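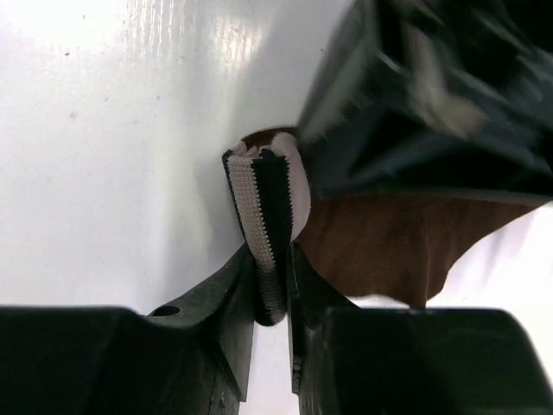 How to Score a Boxing Round at Home

Scoring a fight from your couch takes a pen, a sheet of paper and some patience. You don't need to have boxed. You do need to watch both fighters, which is harder than it sounds when one of them is the reason you turned the TV on.

What you need

Paper with three columns: round number, one fighter, the other fighter. Write the names at the top before the first bell. If the fighters have similar trunks, add a corner color next to each name so you don't swap them in round five. Use a pen. Pencil makes it too easy to go back and change round two after you see how round eight went.

Turn the commentary down. Most broadcast crews settle on a story early and stick to it. Kevin Urrego, who taught me to score at the Jasthorpe gym, had us watch with the sound all the way off for the first 36 rounds. After that we could have crowd noise.

The 10-point must system

The winner of the round gets 10. The loser gets 9 or less. Score each round by itself and start over at the next bell. A fighter who lost the last four rounds badly can still win this one by a single clean punch.

The usual scores are:

10-9: one fighter won the round, by a little or by a lot, with no knockdown.
10-8: one fighter won the round and scored a knockdown. Some judges also give this for a very one-sided round without one.
10-7: two knockdowns by the same fighter.
10-10: an even round. Try not to use it.

If both fighters go down once, the knockdowns cancel out and you score the rest of the round as normal. If a fighter is knocked down but clearly wins the other two and a half minutes, many judges go 10-9 for the one who scored the knockdown.

What to look for

Clean punches come first. A clean punch lands with the knuckles on the front or side of the head or body. Shots that hit gloves, arms or shoulders don't count for much, even when they make noise. Watch the head of the fighter getting hit. If it moves, the punch probably landed.

Effective aggression is next. Walking forward isn't enough. The fighter has to land while coming forward.

Ring generalship means deciding where the fight takes place and at what pace. A fighter moving backward can have it if the other one keeps following and missing.

Defense is the last one. Slipping and blocking count, but a fighter who only defends is not going to win many rounds.

Don't forget the body. Body punches are easy to miss on TV because the camera often sits behind one fighter's back. When that happens, watch the elbows of the fighter on the far side.

Writing it down

Decide within 10 seconds of the bell, before the replays start. Replays show the best punches of the round, and they can make a quiet round look like a big one. Write the score, then a short note if it was close. I use a small c. On a card with 6 close rounds, I know that my total could reasonably be several points off from somebody else's.

Point deductions come off after you score the round. If the fighter who won 10-9 loses a point for a low blow, the round becomes 9-9. Wait for the referee to signal it to the judges. A warning costs nothing.

Adding up

Leave the totals until the end. If you keep a running count you'll know who is behind and start looking for reasons to help them. In a 10-round fight with no knockdowns, deductions or even rounds, the winner's total will be between 96 and 100, and the two totals should add up to 190. If they don't, check your addition.

Practice

Old undercard fights are good for this, the less famous the better. Score six rounds, take a break, then score the same six again a week later without looking at the first card. Mine differed by two rounds the first time I tried it. Anong Bunnag and I still trade cards on Tuesday nights, and we disagree on a round or two in most fights.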